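Subject: Re: [bench-practice] Draft 3 of the two-arm bench rules, comments by end of week please
Date: 28 January 2026

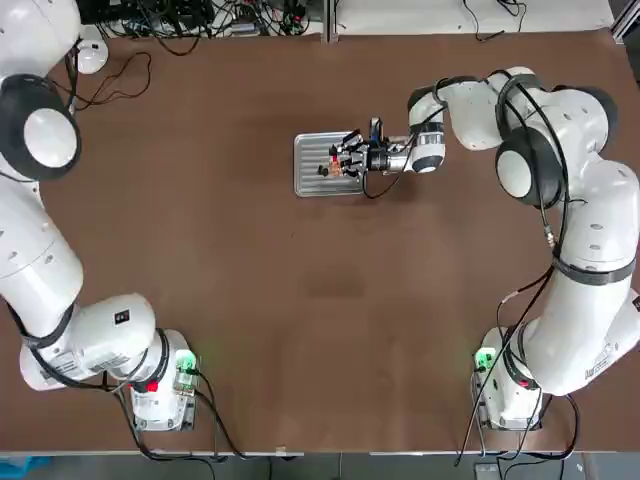
I have read draft 3 twice now, once on the train and once standing at our own bench with a pencil, and I'm sorry to say I liked it less the second time. I'll go through it in the order it was sent. Where I say nothing about a rule you can take it that I don't mind it.

> Following the November meeting we have pulled the separate site rules
> from Clolell, Rowlands and ourselves into one set. The aim is that a
> person trained at one site can walk up to a bench at another and know
> what is expected. We have tried to keep it short.

It is 20 pages. The Rowlands sheet it replaces was one side of paper, and people had read it. I know because they used to argue with me about it. I haven't had a single argument about draft 3 from anyone on our side, and I don't take that as agreement.

> 1. Every arm shall have a stop control within reach of the operator
> at all times.

Fine as a wish. Within reach from where? On our benches the arms stand at the front corners and each base has its own small red button on the front. If you are standing square on to the table you can get a hand to either of them. If you are round the side putting the next object on the tray, you can get to one, and to reach the other you lean across the very space the rule is meant to keep you out of. The draft doesn't say what a stop control is either. Does the button on a base count? Does the one on the left base have to stop the right arm? On ours I'd want that tested and written down before I told a new starter to rely on it, and I suspect the honest answer differs between sites. Please say "one control that stops all arms on the bench, reachable from every place a person is allowed to stand", and then say where those places are.

> 2. Indicator lights shall be checked before starting. A green light
> shows that the arm is safe to approach.

No. Please take the second sentence out altogether. I've seen green used for "has power", for "ready to take commands" and for "no fault found", and in two of those three the arm can move the moment somebody at a keyboard asks it to. A light on a base tells you what the maker decided it tells you. It knows nothing about where your hand is. If the group wants a rule about lights, let it be that each site writes down what each colour means on its own machines and sticks the note up by the bench. I'd sooner have no rule than this one.

> 3. All cables shall be tidied and secured so that they can't be
> caught by a moving arm.

I agree with the last part and I don't believe the first. "Tidied" is what happens the afternoon before visitors come. The shelf behind any working bench in this trade is a nest, and a nest that nothing ever passes near is ugly and does no harm. What bothers me is the other kind: the lead that hangs down off a wrist and lies in a curl on the table, right beside the job. It moves when the arm moves. It can drag things, it can get under a tray, and it can end up between the fingers and whatever they are meant to pick up. Draft 3 treats the two as the same problem, and what will happen is that people will spend an hour with ties on the shelf and leave the wrist alone, the shelf being the easy one.

I'd suggest:

3a. Run the arm slowly through the whole of its planned movement, with nothing on the table, and watch every cable fixed to it.
3b. No cable may touch the work surface at any point within a hand's width of the tray.
3c. Loose leads that belong to nothing in the current job come off the table.
3d. Cables that drop over the front edge to the floor must be kept out of the place where people put their feet.

I haven't got a neat answer for 3b at our own place and I'm not going to pretend we meet it. We have tried clips, and we have tried tape. A tight cable pulls at the far end of the reach and a slack one lies on the table. If Clolell have solved this I'd like to hear how, with a drawing, and with the far reach shown.

> 4. The work surface shall be clear of everything that isn't part of
> the task.

Good, keep it. I'd add "including the far corners". Everyone clears the middle. It's the bit at the back by the shelf where things get put down and left, and an elbow goes further back than people think when the wrist is working across the middle of the table.

> 5. Only one arm shall move at a time unless the task needs both.

Every task needs both, if you ask the person who wrote it. I would like the rule turned round: the arm that isn't being used is parked in a named position, and the position is marked in the log. At the moment the idle arm is wherever the last person left it. That's often folded up at its own side of the table out of the way, and quite often it isn't.

> 6. Trays and fixtures shall be firmly fixed to the table.

Who asked for this? Half of our work uses a plain metal tray laid flat, and the whole point is that it may shift a little and the gripper has to cope. Fix it down and you've made a different test. If the worry is that an arm will press down on the tray and something will give, then limit how hard the arm may press, and say so in numbers that someone has measured. I do accept that a ridged metal tray is a poor friend to fingertips. The fingers can catch on a ridge when they close on something small, and a small thing can settle between two ridges where you can't get under it. So by all means ask people to note which tray they used. A results sheet that says "metal tray" tells me next to nothing about whether I could repeat the work.

> 7. The gripper shall be inspected for wear every 100 grasps.

This is the one I came to complain about. At Rowlands we did 1,477 grasps on the last batch, and under this rule we would have stopped fourteen times. I can tell you what fourteen stops look like. The first few are done with care. After that somebody glances across from the chair and ticks the box. We found one worn pad in the whole batch, and it was found by a person who noticed that the fingers weren't meeting, well away from any round number. I would put it at the start of each session, plus any time an object is dropped that wasn't being dropped before. Where did 100 come from? If there's a reason I'll withdraw all this with good grace, but it smells to me of a number that looked well on the page.

> 8. Objects used in the trials shall be of a standard kind, taken
> from the Dornulano set.

We own the Dornulano set. It has around 30 pieces and I've nothing against it, except that the smallest of them is a good deal bigger than what we are paid to pick up. If we train and test on the set and then go back to our own little parts, the figures we publish will be for a job we don't do. Could this be "the Dornulano set or a described alternative", with a line on what has to be described? Size, weight, colour, how hard it is, whether it rolls. Colour sounds fussy, but a bright thing on a silver tray is an easy find for a camera, and a dull one isn't, and I've read reports where I would have liked to know which it was.

> 9. A trial is counted a success when the gripper has closed on the
> object.

I don't think this belongs in a set of safety rules, but as it's in, I object to it. Closed fingers just above a tray prove that the fingers have closed. I want the object lifted, held, carried and put down where it was meant to go. There's a large gap between the first and the last, and in my experience that is where most of the failures live. Anyone who reports on the basis of rule 9 will have lovely numbers. The Plornano comparison last year was done on something very like it, and none of us could match those numbers when we tried carrying the thing as well.

> 10. Each arm and base shall carry a label.

With what on it? Ours have labels, small white ones, and they are stuck where the maker stuck them. From where I stand with my hands full I can't read a word. What I'd find useful is LEFT and RIGHT in letters a thumb high, and whose left and right it is settled once and for every site. The draft uses "left arm" in rule 5 for the robot's left and in the appendix, as far as I can make out, for the left of somebody facing the robot. On benches where you stand on the same side as the bases the two agree. On the Clolell bench, if it's still laid out as it was, they don't. That will bite someone sooner than a worn pad will.

> We would hope to adopt this at all sites with no further changes of
> substance.

I would ask that you don't. Rules 1, 2 and 10 need mending before anyone signs, 7 and 9 need a reason or the bin, and the appendix wants somebody to read it out loud at a bench while someone else tries to do what it says. I'm willing to be the one who tries. I could manage an afternoon the week after next if a site will have me, though I would rather it wasn't ours, as I know where everything is.

One small thing on the file itself: the page numbers start again after the appendix, so when you write "see page 4" I've two to choose from.

Bench lead, Rowlands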